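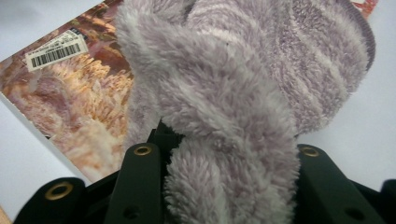
Care of plush and chenille textiles

Long-pile items – fleece socks, chenille cloths, throws – mat when fibers are compressed while damp. Wash them inside out in cold water, separate from towels, with no fabric softener. Do not wring. Press the water out between two dry towels, then lay the item flat. Once it is dry, lift matted tufts with a soft brush, working in one direction. Store folded, with no weight on top. The Rillis laundry room now stocks mesh bags on shelf 5. Questions go to Tormod Berge, room 348.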